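The Test Kitchen
By Aino Koivisto
October

Share | 3 comments

The specification for the dish ran to one page. Slices of uniform thickness, arranged in an overlapping row. Foil tray, long side parallel to the side walls of the oven. Thirty minutes at 300 degrees. Meline had written it for her brother, who wanted every quantity in writing and then ignored the ones he disliked.

Kuno read it standing up. He had rented the room above the Zabala hardware store in order to eat alone, and had now invited her to dinner for the first time since the sale of the house.

"It doesn't say what the slices are," he said over the phone.

"You know what they are."

"A document should be complete."

She heard him put the page down. Their mother had made the dish every fall and had never measured anything. Reconstructing it had taken Meline 3 attempts in her own kitchen. The first was undercooked. The second was acceptable at the edges. The third she had eaten by herself at the counter, at two in the morning, and then typed the page.

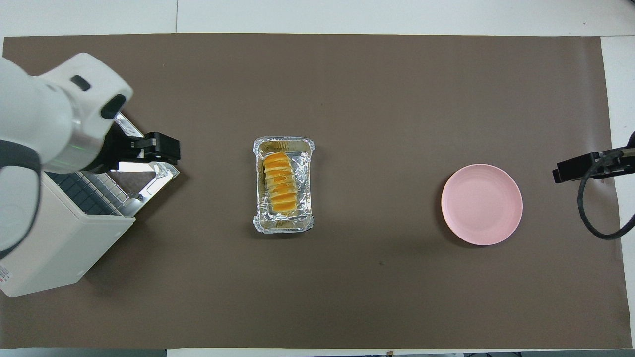

The problem was clearance. A countertop oven with a drop-down door needs free space in front of it equal to the height of the door, plus enough for a tray and a pair of hands. Kuno's table met this requirement only if nothing else stood on it. He moved the radio to the floor. He moved the mail to the bed. He put down the brown mat, which had come from the old house and still lay a little short at one side, as it had on every table they had owned.

"Is the mat heatproof?" Meline asked.

"It's the mat."

"That isn't a rating."

"It has been under hot dishes for over 30 years," he said. "I consider it tested."

She let this stand. The oven drew 2000 watts, and the outlet by the window was shared with the refrigerator downstairs. She told him to ask the store before he switched anything on. He said he had asked. She told him to ask again.

There was also the matter of the tray. Foil trays flex when lifted by one end, and a row of slices will slide toward the low side. The page said to support the base with both hands. Kuno said he had carried foil trays before. Meline said she had been present when he did, and that the ceiling of the old kitchen had been repainted afterward for other reasons, but at a convenient time.

He laughed, which he had not done on the phone in a while. Then he was quiet, and she could hear a truck backing up to the store.

"Which plate did she use?" he asked.

"The pink one."

"I have a pink one. I don't know if it's the pink one."

"Is there a chip underneath, near the rim?"

A pause – the sound of a plate being turned over.

"No."

"Then it's the other pink one. Use it anyway."
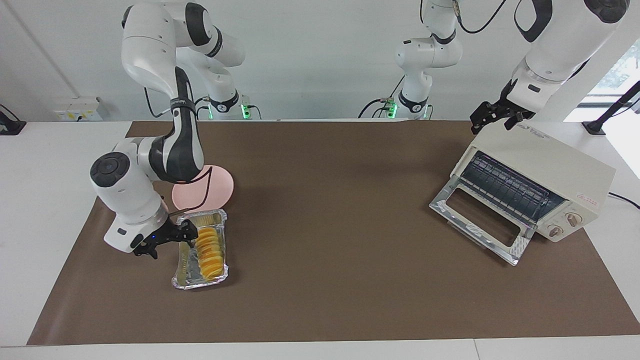

The tray with its row of slices, the pink plate and the open oven.

Meline arrived at six with her coat buttoned wrong and a copy of the page in her bag. She inspected the slices before saying hello. They leaned the same way, front to back. The spacing was within what she would have allowed.

"One of these is different," she said.

"That one's from the end."

"The page says uniform."

"She always put an odd one at the back," Kuno said. "You never saw it. You sat at the other side of the table."

Meline looked at the tray for some time. She had worked from memory, and her memory had been taken from a single position. She took out the page, found a pen, and wrote a correction in the margin – one odd piece, back end. She initialed it and passed it across. Kuno initialed it too.

"Thirty minutes?" he said.

"From when the oven is hot. Did you ask the store?"

He went downstairs to ask the store.

3 comments

Get new stories from Clevolness by email. Unsubscribe at any time.

We use cookies to remember your reading preferences. Accept | Manage settings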